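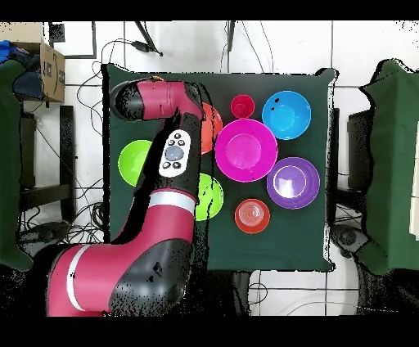 器の数を変えた把持実験で、成功率をどのように比較すればよいでしょうか

Hằng Vũ
カテゴリ:ロボット・自動化 > 研究方法

はじめまして。大学院でロボットの把持計画を研究しております。日本語に不自然なところがありましたら、お許しください。

濃い緑の布をかけた四角い机に色のちがう器を置いて、赤と黒のアームで縁をつかむ実験をしています。つかむ位置は、Berbyという研究室内のプログラムが上からの画像を使って計算します。条件は二つあります。一つは器が八つの「多い条件」で、もう一つは四つの「少ない条件」です。

多い条件では、アームが器の前に重なることがよくあります。最初の画像でも、左のほうのオレンジがかった赤の器は、手首のうしろで右半分しか見えません。黄緑の器もアームに一部かくれています。さらに、アームの輪郭にそって画像が欠けて、黒い斑点になっています。

試行は全部で117回です。そのうち、多い条件が70回で、残りが少ない条件です。指導の先生に、この二つの成功率をそのまま比べてはいけないと言われましたが、理由を十分に理解できませんでした。次の二つを教えていただきたいです。

・器の数の影響と、かくれることの影響を、どのように分ければよいでしょうか。
・輪郭の黒い欠けは、補間してから計算に入れてもよいでしょうか。

参考として、少ない条件の画像ものせます。大きい赤紫の器の右の縁にグリッパーが近づいているところです。

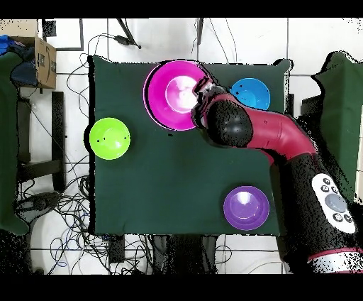 寄せられた返信

Lò
先生がおっしゃっているのは、二つの条件で器の数以外のことも一緒に変わっている、という意味だと思います。八つ置けば器と器の間隔がせまくなりますし、アームが何かをかくす機会も増えます。成功率に差が出ても、どれが原因なのか決められません。

私でしたら、次のようにします。

1. 試行ごとに、目標の器が見えている割合を記録します。アームがない状態で一枚撮影して、そのときの器の面積を分母にします。計画に使った画像での面積が分子です。
2. 目標の器から一番近い器までの距離も記録します。
3. 成功と失敗を目的変数にして、器の数、見えている割合、距離の三つを説明変数にしたロジスティック回帰を行います。目標にした器の種類は、変量効果として入れてください。大きい赤紫の器と小さい器では、縁のつかみやすさが同じとは考えにくいです。

ただし、117回では係数の信頼区間が広くなる可能性があります。追加で試行ができるのでしたら、器は四つのままで、アームの待機姿勢だけを変えて目標を半分かくす条件を作ってください。器の数と遮蔽を別々に動かすことができますから、解析だけで分けるより確かです。合計で200回あれば、私は安心して読めます。

補間については、私はくわしくありません。

Asley
補間は普通にやっています。穴埋めのフィルタを一回かければ終わりです。気にしなくて大丈夫だと思いますよ。

Malthorpe
Asleyさんの方法は、見た目をきれいにする目的でしたら問題ありませんが、把持の計算に使うのは危険です。アームの輪郭の欠けを周りの値で埋めると、アームの高さと机の高さの中間に、実際にはない面ができます。縁をさがすプログラムは、その面を器の縁とまちがえることがあります。私も以前、それで一か月ほど無駄にしました。

欠けた画素は「不明」のまま残して、つかむ候補の点から5画素以内に不明な画素があれば、その候補を捨てるほうがよいです。捨てた数も必ず論文に書いてください。多い条件だけ候補がたくさん捨てられていたら、成功率の意味が変わります。

もう一つ、少ない条件の画像では、器の内側に白い反射が見えます。赤紫の器も紫の器も、中央のあたりが光っています。深度の値がそこでどうなっているか、一度確認されたほうがよいと思います。

Hằng Vũ(投稿者)
Lòさん、Asleyさん、Malthorpeさん、ていねいに教えてくださりありがとうございます。

先生の言葉の意味がやっとわかりました。見えている割合は、保存してある画像から計算できそうです。ただ、アームがない状態の画像を撮っていない試行がありますので、その分はやり直します。反射のことは考えていませんでした。深度の値を確認してから、待機姿勢を変える条件を追加いたします。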